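Notes from the Trorkley Storage Desk

Rates go up in October, from $69 to $74 a month for the mid-size units. We held out as long as we could, then the insurance renewal arrived and we stopped holding out. Anyone who has paid ahead keeps the old price until that runs out.
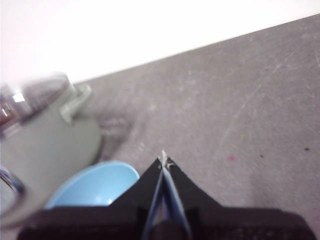

The gate code changes too, so please stop using 3069. It has been taped to the keypad for 3 years - we did notice. New codes go out by text, one per unit, and unit 242 still owes us a phone number that works.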